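Halby House Common Room: Where Do the Glasses Go?
Final report, Domestic Objects module

3. What we tested

The brief asked us to pick an everyday storage problem and live with it for a term. Ours was stemware. The Halby common room kept its goblets in a shoebox, and whoever wanted one dug for it, usually on a Saturday and usually in a hurry.

We compared two ways of keeping them: standing on an open shelf, and hanging by the stem in a wire holder we listed in our notes as the Engate, after the thrift store it came from. The shelf was free. The Engate cost 5 dollars and has more curls than the job requires - we voted for it anyway.

Loading it is a small skill. You tip the goblet, guide the stem into the wire and let go more slowly than you want to. Bright colors help, as you can tell at a glance which one you are about to knock with your elbow. Clear glass gives no such warning.
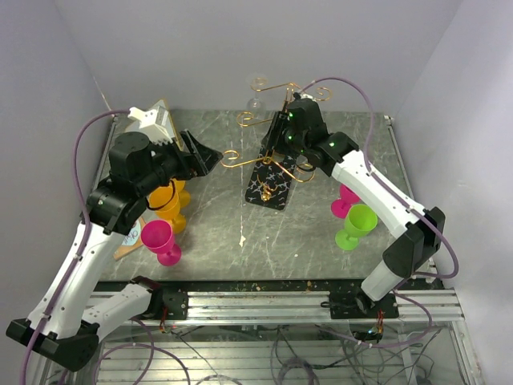
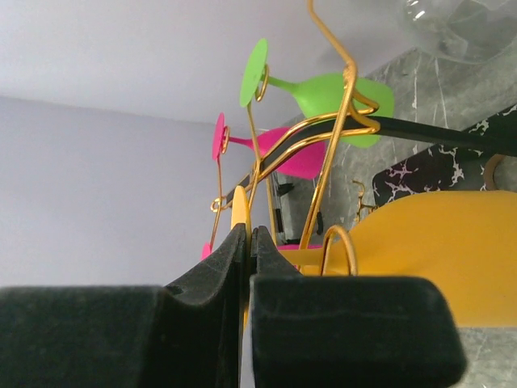

Fig. 2. The gold wire holder and colored goblets, two views.

4. Results

Across 139 logged uses, people took a goblet from the holder faster than from the shelf, then put it back on the shelf. We had not planned for this. Our survey form had a box for "other" and it filled up quickly, mostly with complaints about the curls.

Dust was the holder's best argument. Bowls hung upside down stayed cleaner over two weeks than bowls left standing, though the wire itself needed wiping and has a great many places to wipe.

5. Limits

The Oltine scoring sheet we borrowed was meant for chairs. We changed "seat" to "stem" throughout and missed it twice. The report also had to stay under 2000 words, so the section on mugs is gone.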